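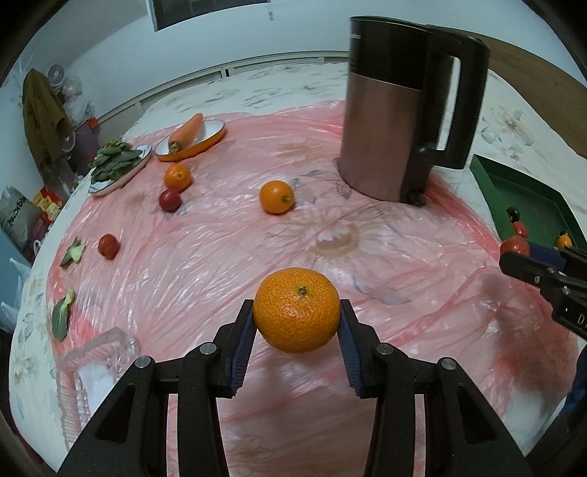 Mandarins, one plum, kettle. Pink plastic over the good tablecloth.

Ok quick one because I have to be out the door by 8 and the dishwasher still isn't emptied.

Breakfast. I gave up on breakfast for years. Coffee standing up, maybe a heel of bread, then starving and mean by mid morning. Then in June I spent a few days at the lake in Ollivholm, in one of those rental cottages with nothing in the cupboards, and the only shop open early was the fruit stand by the ferry. So fruit it was. Fruit and tea. Every single morning. And I felt fine! Better than fine. Came home and kept going.

Rules, such as they are. Fruit lives on the table, never in the fridge. If it's in the fridge I forget it and find it later, furry. Tea before phone. Sit down in a chair, a real one. That last one is the hardest, I still catch myself eating over the sink like a racoon.

Where I buy: the Mellor street market if I can get there, the big Prullitz by the station if I can't. Prullitz mandarins come in the net bags and there's always a soft one at the bottom. Always. Mellor ones cost more but you get to pick your own, and the loose ones with a bit of leaf on seem to last longer on my counter. Could be imagining that. Plums are a gamble anywhere. Last batch, 6 plums, 3 good, the rest tasted like wet cardboard. Stewed them with sugar and a bit of ginger, problem solved.

Somebody in the comments asked about protein. Yes. I know. There's an egg most days, or yogurt, or cheese if there's cheese. I'm not living on citrus over here. Also toast. Toast is allowed, toast was never in question.

The tea is Lakolden, the black one in the tin, nothing fancy. I steep it way too long and then complain that it's bitter. My whole family does this. We must have drunk 1000 pots of bad tea between us and not one person has ever set a timer.

Things I haven't figured out: what to do in late winter when everything is either apples or sad. Frozen berries maybe? They make teh yogurt go purple and watery, which I sort of like. Pears never seem to be ready when I am. Hard, hard, hard, mush. If you have a pear method please leave it below, I will try anything once.

Right, shoes. Keys. Will post the stewed plum thing properly when I've made it again and written down the amounts this time.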